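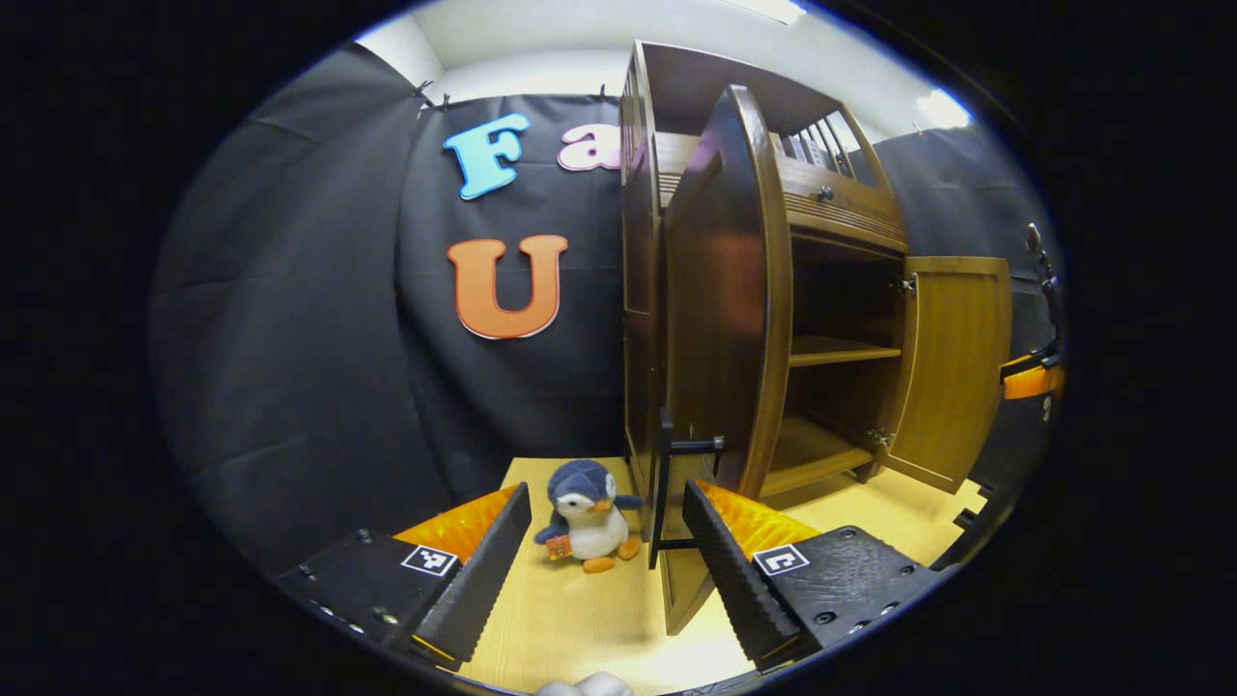
Putting the Soft Toys Away: A Small Wooden Cabinet That Gets Used

Home | Tidying | Mending | Wood Care | Letters | About Anika

By Anika Haverford

I have written a good deal on this site about big closets and linen shelves and the awful space under the stairs, and every time I do, somebody writes in to say that what they would really like help with is the toys. So I'm taking on the soft ones, the bears and rabbits and penguins (we'll be following a penguin through most of these steps, and a very patient one!), and the kind of small wooden cabinet with a door, a couple of shelves and a drawer that so many of us have inherited and never quite found a job for.

Ours came to us from my husband's aunt in Ellonham, and for years it held candles and old telephone books and a sewing kit missing most of its needles. It has turned out to be the best toy cabinet I could have asked for, and the children use it without being told, at least on good days.

Step 1. Empty it and open everything up

Take out whatever is living in the cabinet now, and put it somewhere you won't trip over it. Then open the doors as far as they go and leave them that way. I like to do all this with the cabinet up on a table if it's small enough for two people to lift safely, and my back has thanked me for it. Make sure the table is solid, and keep little ones well away until the cabinet is back in its permanent place.

Pull the drawer right out if it will come. Ours sticks in damp weather, and a rub of plain candle wax along the runners puts it right for a few months.

Step 2. Clean the wood

Dust first, always, with a dry cloth, and get into any grooves with a soft old toothbrush. Grooved drawer fronts are lovely to look at, but my goodness they hold on to dust. After that, go over the shelves and the insides of the doors with a cloth wrung out in warm water with one drop of dish soap, and follow straight behind with a dry one. Glossy wood shows every streak, so don't rush the drying.

I've been using a wood polish called Rillura on the outside, very thinly, and I'm fond of it, but I keep any polish off the shelves themselves. Soft toys will pick up the smell, and a rabbit that smells of polish is not a rabbit anyone wants in bed with them. Leave the doors open overnight before anything goes back in.

Step 3. Check the knobs, handles and hinges

Give every knob a gentle wiggle. A round knob on a drawer usually has a single screw behind it, and a quarter turn from the inside will often do the trick. A bar handle has two fixings, and you want to tighten them a little at a time, first one and then the other, so the bar doesn't get pulled crooked.

A bar handle set low on a tall door is a real gift with small children, by the way. They can get a whole fist around it. If yours is up high and you have the patience, my neighbor Niilo Karppinen (a retired joiner and the source of most of what I know) suggests leaving the old one where it is and adding a second lower down, so that you don't have old screw holes to fill.

While you're there, look at how the door behaves. If it swings shut by itself, the cabinet probably isn't standing level, and a folded bit of card under one foot may be all you need. Anything tall that will live on the floor or a low chest should be fixed to the wall as well. Please don't skip this one, even if your children have never climbed anything in their lives.

Step 4. Freshen up the toys

Most plush toys will take a gentle wash, but do read the label. For the ones that can't go in the machine, I shake them outdoors, brush the fur with a baby brush and then dab at the grubby bits with a damp cloth. White faces and bellies need the most attention, and beaks and noses come a close second.

Check for anything the toy is holding or wearing. A penguin with a little printed card held to its front should never go anywhere near water with the card still on. If it comes off easily, take it off and put it back when the toy is dry. If it's stitched, work around it with a nearly dry cloth, and stop while you're ahead. I once lost the lettering on a bear's scarf this way and I still hear about it.

Let everything dry all the way through before it goes behind a closed door. Squeeze the middle. If it feels at all cool and heavy, give it another day.

Step 5. Decide who sits where

Lower shelf for the everyday favorites, upper shelf for the ones that only come down now and then. Big toys go in first, toward the back, and the smaller ones sit in front where they can be seen. Penguins, with their feet splayed out, sit up very nicely without help. Long-legged rabbits don't, and I lean mine in a corner.

Leave more room than you think you need. A child should be able to take one toy out without the others coming down after it, and more importantly should be able to put it back again.

Step 6. Use the drawer for the bits

Doll shoes, hats, ribbons, cards and tags that have come off, the tiny blanket, the spare button. I line ours with a piece of leftover wallpaper and use two shallow boxes inside, one for clothes and one for everything else. Don't sort it any finer than that, or you'll be the only person in the house keeping it up.

Step 7. Keep it going

We have a short goodnight at the cabinet before teeth, when everybody goes in and the door gets closed. It takes a couple of minutes. Twice a year I empty the shelves and start again from Step 1, and the October round is usually when I find the missing library book.

If one of your toys has a split seam or a loose eye, put it to one side now and have a look at the Mending pages before it goes back in with the rest.

Back to top | Contact Anika | © Anika Haverford. Please ask before reprinting.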